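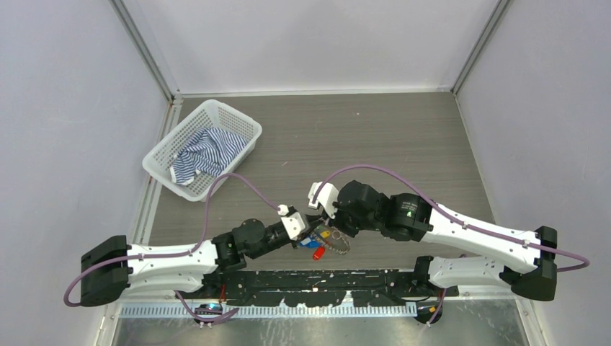 木目のテーブルの上で向かい合う二本のロボットアーム

家庭用プロジェクター「Ladidwood」をひと冬使ってみて

映画館が好きで、家で映画を観ることにはずっと少しだけ後ろめたさがありました。部屋の電気を消してもどこか明るいし、途中で宅配便は来るし、お湯が沸けば立ち上がってしまうし。それでも、歩いて行けた小さな映画館が閉まってしまい、次に近いところまで電車を二本乗り継ぐようになってからは、そうも言っていられなくなりました。そんなわけで去年の秋の終わり、とうとうNechyporuk社の家庭用プロジェクター、Ladidwoodを買いました。画面に出る使用時間の表示が今朝の時点で643時間になっていたので、そろそろ感想を書いても叱られないだろうと思います(われながらよく観たものです)。

先に結論めいたことを書いておくと、たいへん気に入っています。ただし不満もちゃんとあって、人によってはその不満のほうが大きいかもしれません。長くなりますが、お茶でも飲みながらお付き合いください。

設置のこと

本体は食パン一斤をふたまわり大きくしたくらいで、思っていたより重いです。私は最初、本棚のいちばん上に載せるつもりで、メジャーまで出してきて高さを測っておいたのですが、いざ届いて持ち上げてみると、あの棚板に毎日載せておく勇気が出ませんでした。結局、ソファの後ろに低い台を置いて、そこから壁に映しています。投写距離は短めでも大丈夫で、六畳の部屋でも壁いっぱいに近い大きさになります。これは嬉しかった!

台形補正は自動でやってくれます。電源を入れると壁にうっすら格子模様が出て、何度かふるふると揺れてから、すっと四角くおさまります。この動きがなんだか猫が寝床を整えているみたいで、毎回つい見てしまいます。ただ、台に少しでも足が当たるとまた最初から測り直すので、映画のいい場面でこれをやられると本当にがっくりきます。設定の「画面」から「自動補正」を開いて「起動時のみ」にしておけば止まるのですが、私がこの項目を見つけたのは使い始めて三週間も経ってからでした。説明書では後ろのほうの折り込みに小さく載っています。買った方はまずここを変えてください。

スクリーンは、最初のひと月は壁紙に直接映していました。うちの壁紙は白なのですが細かい凹凸があって、明るい空の場面になると空に布目がついたように見えます。気にしなければ気にならない、という種類のものです。私は気にするたちなので、年が明けてから吊り下げ式の布スクリーンを足しました。ついでに長いHDMIケーブルも買い、こちらが2583円。付属のケーブルは短くて、再生機を本体の真横に置く人でないと届かないと思います。この値段の製品なのだから、もう少し長いものを入れておいてくれてもいいのに、とここは正直に書いておきます。

映像

さて肝心の絵の話です。

最初の一本は何にしようかと二晩悩んで、結局、昔から何度も観ている『Grivville』にしました。港町に戻ってきた灯台守の娘が、父の残した帳面を一日ずつ読んでいく、あの静かな映画です。霧の場面が多く、灰色ばかりが何層にも重なるので、安い機械だと全部まとめてのっぺりした曇り空になってしまうんですね。以前使っていた小型のプロジェクターがまさにそれで、娘が桟橋に立っているのか海に立っているのかもよくわからないありさまでした。

Ladidwoodで観ると、桟橋の板の湿り気と、その向こうの海と、さらに向こうの霧がきちんと別の灰色に見えます。中盤、娘が帳面を閉じてしばらく何も言わない長い場面がありますが、窓の外がほんの少しずつ暗くなっていくのを、私は家で初めて気づきました。映画館で観たときには覚えていたはずなのに、テレビで繰り返し観るうちに忘れていたのです。あれはよかった。お茶がすっかり冷めました。

肌の色も自然です。工場出荷時の「あざやか」は頬が赤すぎて、登場人物がそろって湯上がりのように見えますから、「シネマ」に変えて、さらに色温度を一段だけ下げるのが私の好みです。これで蝋燭や白熱灯の場面がぐっと落ち着きます。古い白黒映画のときは逆に色温度を元に戻してください。下げたままだと全体が薄い紅茶の色になってしまいます(それはそれで味があるという家族もいて、わが家では意見が割れています)。

弱いのは真っ黒な場面です。夜の森や、明かりを消した廊下など、画面のほとんどが暗くなるところでは、黒が黒になりきらず、濃い紺色のように浮きます。『Bratodport』は141分のうち後半がほとんど夜の話で、倉庫の中を懐中電灯ひとつで歩く場面が延々と続きますが、光の当たっていないところまでぼんやり明るくて、せっかくの怖さが二割ほど減ってしまいました。部屋の遮光をしっかりすればかなりましになります。うちはカーテンの上のすき間に黒い布をかけたところ、見違えるとまでは言いませんが、紺色がだいぶ墨色に近づきました。暗い映画ばかり観る方は、もうひとつ上の価格帯を検討されたほうが幸せかもしれません。

昼間はというと、カーテンを引けば字幕は十分読めます。引かないと無理です。昼に台所仕事をしながら流しておく、という使い方には向きません。

字幕と動き

字幕の読みやすさについて書いている評をあまり見かけないので、少し詳しく。私は字幕で観ることが圧倒的に多く、画面の端のほうの文字がにじむ機械だと、それだけで目が疲れてしまいます。Ladidwoodは中央と下端でのピントの差が小さく、二行の字幕が左右いっぱいに出ても、端の一文字までくっきりしています。縦書きの字幕が右に出る古いソフトでも大丈夫でした。白い字幕がまぶしく感じるときは、明るさを下げるより「シネマ」の中にある「字幕をやわらげる」を使ってみてください。白がほんのり灰色になって、暗い場面で目に刺さりません。地味ですが、私はこの機能がいちばん気に入っているかもしれません。

動きの補間機能は、迷わず切りました。入れておくと何を観ても昼のドラマのようにぬるぬるして、せっかくの映画が台無しです。スポーツ中継を観る家族のために、再生機ごとに設定を覚えてくれるのは親切だと思います。

音と、うなり

本体のスピーカーには期待していませんでした。実際、台詞はよく聞こえるものの、音楽が厚くなると急に箱の中で鳴っているような音になります。『Grivville』の終わりのオルガンは、かわいそうなくらいでした。手持ちのスピーカーがあるなら、最初からつないでしまいましょう。つなぎ方は簡単で、本体の裏に昔ながらの丸い音声端子があるのもありがたいところです。無線でもつながりますが、うちでは口の動きと声がほんのわずかにずれて、一度気になるともう物語に戻れなくなるので、線でつないでいます。

それから冷却ファンの音。これは好みと距離しだいです。標準の明るさなら、静かな会話の場面で「ああ、回っているな」と思う程度。いちばん明るくすると、換気扇を弱で回しているくらいの音になります。ソファの真後ろに置いた私は耳が近いぶん損をしていて、途中から台を壁のほうへずらしました。それだけでずいぶん違います。真冬のあいだはファンから出る暖かい風が首筋に当たってなかなか快適だったのですが、夏にはどうなることやら、今から少しおびえています。

リモコン

どうしてこうなったのか、というのがリモコンです。とても小さく、とても軽く、真っ黒で、光りません。暗い部屋で使うことがわかりきっている道具のリモコンが光らないのです。しかも音量ボタンと「戻る」ボタンの形が同じで、並んでいます。音を少し上げようとして映画が止まり、メニュー画面に戻されたことが何度あったか。私は音量の「上げる」のほうに、手芸用の小さな丸いシールを貼りました。指で触るとぷっくりしていて、これで間違いはほぼなくなりました。Nechyporuk社の方がもし読んでくださっているなら、次はどうか、この丸いシールのぶんだけでも考えていただけたらと思います。

スマートフォンのアプリでも操作できますが、映画の最中に手元が光るのは嫌なので、最初の設定以外では使っていません。

お手入れ

ふた月に一度くらい、吸気口のフィルターのほこりを取ってくださいと画面に案内が出ます。爪を引っかけて手前に引くと外れ、やわらかい刷毛で払えば終わりです。替えのフィルターは一枚1046円で売られていて、一応ひとつ買って引き出しに入れてありますが、まだ出番がありません。レンズはブロワーで吹くだけにしています。一度だけ指で触ってしまい、青くなって眼鏡用の布でそっと拭きましたが、跡は残りませんでした。

どんな人に

映画を字幕で、夜に、きちんと暗くした部屋で観る方にはとてもよい機械だと思います。週に一本か二本、この時間だけは携帯電話を別の部屋に置いて、という観方をする方ならなおさらです。逆に、明るい居間で家族がめいめい別のことをしながら、という使い方なら、大きめのテレビのほうがずっと楽でしょう。ホラーや夜の犯罪映画が主食だという方は、先ほど書いた黒の浮きを、できればお店の暗い部屋で確かめてから決めてください。

うちではこの冬、映画を観る日は夕飯を早めに済ませて、七時半に明かりを消すのが習慣になりました。映画館へ行く回数が減るかと心配していたのですが、むしろ家で古いものを観るようになったら、その監督の新作は大きなところで観たいと思うようになって、電車を二本乗り継いで出かけています。

星は五つのうち四つ。減らしたひとつの半分は黒の浮き、もう半分はリモコンです。

追記:吊り下げスクリーンの大きさについては、壁の幅より両側に手のひらひとつぶんずつ小さいものを選ぶと、巻き上げるときに引っかかりません。うちは最初ぎりぎりの幅を買ってしまい、一度交換しています。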